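Colard: collecting two-handed laundry demos at home
Project report, part 2 (data collection)
Siyabonga Engelbrecht

Where we left off

Part 1 was the plan and the parts list. This part is the collecting. Training is part 3 and not written yet, so no success rates here, sorry.

Goal is still the same. Get enough examples of a person handling clothes with two hand-held grippers that a policy can learn to spread and fold a garment it has not seen before. Target was 3,000 episodes by the end of February. We had 6 people collecting in 9 homes, 2 grippers per set.

Why homes and not the lab

First batch was all in the lab on the Vendley bench. White table, same lamp, same four T-shirts. The policy from last term learned the table. Move it to another room and it reached for nothing. So this time we went to living rooms and bedrooms, whatever furniture was there stayed there. Couches turned out to be harder than tables - the surface sags, the cloth catches on the blanket, and you end up doing half the work in the air.

How one episode goes

Press start, wait for the beep. Pick up garment with the left gripper. Find a second corner with the right one. Pull apart until the cloth is open. Lower it, fold, let go, stop. Most run under a minute. If a gripper drops the cloth you keep going and pick it up again, we want those recoveries in the set. If a bare hand touches the cloth the episode is thrown out.

The part that took the most practice is the stretch. Pull too little and the middle stays bunched, pull too hard and one side slips out of the pads. Knits are the worst for this because they give.

With the gray knit over the couch, the near pads have a thick bunch of folds between them and the far gripper only has the corner, so one side is a wad and the other is nearly a flat sheet. We labeled grasps like this "uneven hold" and kept them. A lot of real folding starts that way.

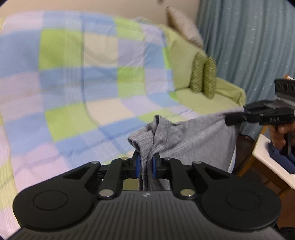

Labeling

Done in Catel, the tool the group before us wrote. Each episode gets a garment type, a surface type, and marks for first grasp, second grasp, open, and release. Two people label every episode and if the marks are too far apart a third person decides. "Open" was a mess at first, everybody had there own idea of when a shirt counts as open. We now mark it when the cloth stops getting wider. Not perfect but people agree on it.

Problems

- Tracking gets lost when the gripper is pushed right up to a plain wall. Step back.
- Socks. We dropped socks.
- Dark cloth on dark furniture, labelers could not find the edge. Re-did those with more light.
- Sync between left and right drifted on long sessions. Restart both every break, this fixed most of it.
- Uploads to Barasa failed overnight twice and we did not notice till the morning. Script now retrys and sends a mail.
- Tired hands. The trigger is stiff and after an hour people get sloppy, you can see it in the grasps. Sessions are shorter now.

Still to do

More shirts with buttons, we are very heavy on knits and towels. Hold out one whole home for testing - have to pick which before anybody trains anything. Write up the label rules properly so the next group does not have to ask us.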